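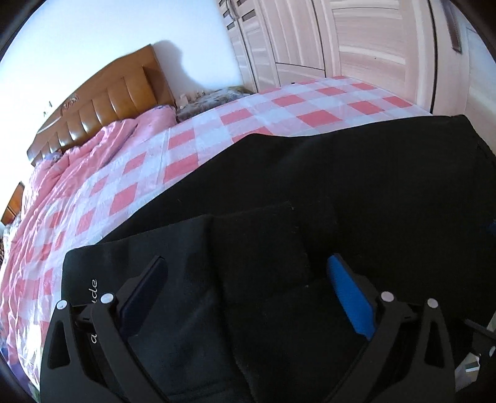
Black garment on the check sheet, left unit with jaws open.

12 September 2018, Skarkonden notebook, gripper faults

Problem: width signal on the left hand-held unit drops out during garment folding. Jaws read fully closed when they are open. Aslak saw it first in episode 269 and put it down to a bad start. Same thing in 325, so it went on the fault list.

I went through the log after lunch. In both episodes the reading is fine until the wrist rolls inward past a certain point, then it goes to zero and stays there. Rolling back does not bring it up again. Power cycling does. Right unit is clean all the way through.

Black cloth makes this harder to check from video. In dim parts of the view a pad in shadow can't be told from the garment, so the script that estimates jaw width from the blue pads has nothing to compare against. It flagged 610 frames as "no pad" and most of those are fine mechanically. Don't use that count as a measure of the fault.

What I tried:
– Swapped the sensor cable for the spare from the Dronstead box. No change.
– Reseated the connector at the board. Ran 40 minutes without a dropout, then it came back.
– Checked pivots for play by hand. Nothing I could feel.
– Taped the cable down along the grip so it can't pull on the roll. No dropout so far, but the run was short.

My guess is strain at the connector. Aslak thinks it is the firmware latching after one bad read – could be both.
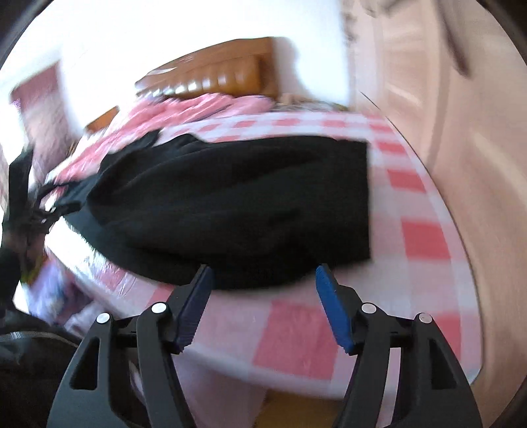

Safety note

With the reading stuck at closed, anything that replays these episodes on the arm will send a close command. Ayuba Ofori caught this in a dry run on the Midulum bench, at low force and with no hands near it. Until it is fixed, no replay of anything from the left unit after episode 269. I have moved those to the hold folder.

To do
Aslak: find out if the latch can be cleared without a power cycle.
Me: new connector with proper strain relief, then repeat the roll test on the same garment.
Ayuba: add a check that stops replay when width goes to zero in a single step.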